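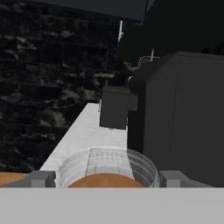
SETTING UP
Section 2: Your First Batch of Sauerkraut

Welcome to the fun part! Your Mitasov crock is washed, the water channel around the rim has been checked for chips (see Section 1), and you have a cabbage waiting. Set aside an hour for this, put on some music, and get a big bowl out.

You will need: one or two firm green cabbages, fine salt with no iodine or additives, your crock with its lid and both weights, and a sharp knife or slicer. Caraway seeds are lovely but optional.

1. Peel off the outer leaves and keep two of the nicest ones whole. Quarter the cabbage, cut out the core, and shred the rest as thin as you like. Thin shreds give up their juice faster, thick ones stay crunchier (we go back and forth on this ourselves!).

2. Weigh the shredded cabbage and work out 2 percent of that weight in salt. A bowl of 2,395 grams needs 48 grams. Do weigh the salt too, as spoonfuls vary a lot from one brand to the next.

Note: If your scale shuts itself off while you are shredding, write down the empty weight of the bowl before you start. Then you can just subtract it later.
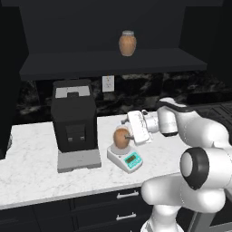

Large batches can be weighed in parts and added together, and a few grams either way will do no harm.

3. Sprinkle the salt over and get your hands in there. Squeeze, turn, rest for 15 minutes, and squeeze again. By the end you want a good puddle of brine at the bottom of the bowl.

4. Pack the cabbage into the crock a handful at a time, pressing down hard with your fist. Pour in all the brine from the bowl. Stop well short of the top: the Opoku size needs a gap of 9 centimeters below the rim.

5. Lay the saved leaves over the cabbage and set the weights on them. Everything has to sit under the brine. If it doesn't by the next morning, top it up with salted water, 20 grams of salt to the liter.

CAUTION: A full crock is heavy. Move it with both hands under the base, never by the lid knob.

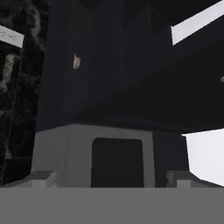
6. Put the lid on and fill the channel with water. Within a couple of days you should hear it blip as gas escapes. It's a great sound! Check the channel often, especially in August, when it dries out quickly.

7. Leave the crock somewhere cool and out of the sun. Start tasting after two weeks, then move the kraut to jars in the refrigerator once it is as sour as you like it.

CAUTION: Throw the batch out if you find fuzzy mold, slime, or a rotten smell.

Guide text by Esi Amegashie. Revised 05/03/2021.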